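Sorting small parts, part 4: what the examples look like so far

Print this post | E-mail this post

The last post ended with the two arms calibrated and no data worth keeping. Since then I have recorded over 3000 episodes on the Lercombe table and thrown out a good share of them. These are my notes on the recording side. Training gets its own post when there is something to report.

The task is plain. Small electronic parts and short lengths of wire start in the yellow bins, and an arm picks one up and moves it to the steel tray in the middle. One pick and one place make an episode. I drive the arms by hand through the leader rig and the software, which I call Urna, logs joint angles, gripper opening and all camera streams against one clock.

The tray is lined with plain white paper. Bare steel gave me mirror images of the gripper, and the first policy I trained on it reached for the reflections. Paper fixed that in one evening.

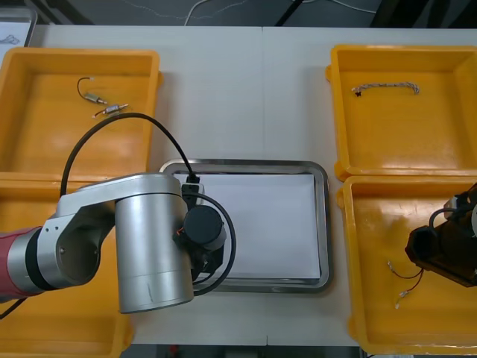 Wires are the slow part. A cylindrical component with stiff leads has maybe two sensible grasps, and after a day of practice I can get either of them without thinking. A bundle of thin strands has as many grasps as I have patience for, and I am not consistent. Going back through the June recordings, I found that I grab near the terminals when I am fresh and near the middle when I am tired. Both work. A model trained on both tends to split the difference and close on nothing.

My current rule is to fix the grasp point before the session and write it in the session header. If I break the rule, the episode gets tagged and kept apart. Sani, the labeling script, reads the header and compares it to where the fingers closed. It catches most of the cases, though it still gets confused when a strand is draped over a bin rim.

I also vary the start positions more than I used to. Early on I put the parts down wherever my hand landed, which was nearly always the same corner. Now a script prints a bin and a rough spot, and I follow it even when the spot is awkward. Picks close to a bin wall take longer and fail more often, so they need to be in the set in real numbers.

The wrist cameras matter most in the last few inches. From the fixed camera, the arm often hides the part it is reaching for, and the wrist view is the only one that shows the gap between the fingers. It is also the view with the worst lighting. The bins are glossy, the overhead lights bounce off them, and at some angles the bright patch on the plastic is larger than the part.
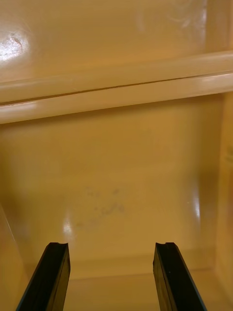
I tried three things for the glare. Lowering the exposure helped with the highlights but lost the black fingers completely. A diffuser over the lights helped a little and made the whole table dim. Leaving it alone and recording more episodes at bad angles did the most good, at the cost of 29 extra sessions. I have stopped wiping the bins down before every session too. Smudges and specks will be there in normal use, and the model may as well learn to ignore them.

Some episodes are failures on purpose. I close the gripper beside the part, open it, back off and try again. Zukent, the trainer, takes these as recovery examples if the retry is marked. Without them the policy would miss once and then carry an empty gripper over to the tray with full confidence.

Settings, for anyone following along: episodes are capped at 8 seconds for stiff parts and have no cap for wire. The gripper opening is logged as a measured value and a commanded value. Use the measured one. I lost a week to that.

Still on the list: two-arm handovers, cable drag on the left wrist, and a better way to reset the bins than me standing there moving parts back.

Comments (4)

tinsnips: Did you try matte bins? Seems easier than 29 sessions.

Author: I looked. The ones in the right size had higher walls and the wrist hit them.

polewright: How do you mark the retry, by hand or from the gripper signal?

Author: Foot pedal. The signal alone flagged every small squeeze as a new attempt.

Print this post | E-mail this post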